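Print | E-mail
July 2021
By Tineke Bosman
4 comments

Mimimov

Mimimov is a standalone virtual reality headset made by Geerts, a hardware company based in Billimham. It runs without a phone or computer and replaced the company's earlier wired model, the Flunum. The headset weighs 600 grams with the strap attached.

Tracking is handled by sensors in the front shell. The two hand controllers each take a single replaceable battery. Storage cannot be expanded, and the store listed 152 titles at launch -- most of them carried over from the Flunum. 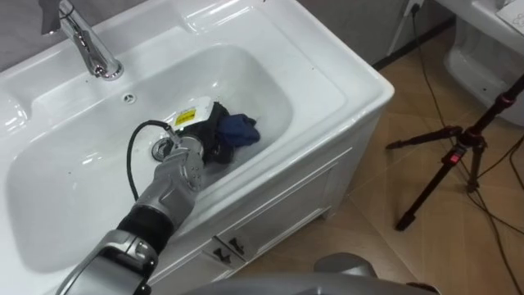
Jairo Escobar wrote in a review that the headset was comfortable for short sessions but that the strap slipped during faster games. Geerts changed the strap in October and sent the new part to existing owners on request.

System updates are free. Version 7 added hand tracking, which works in menus and in a small number of apps. Flunum controllers cannot be paired with the Mimimov.

Shares: 7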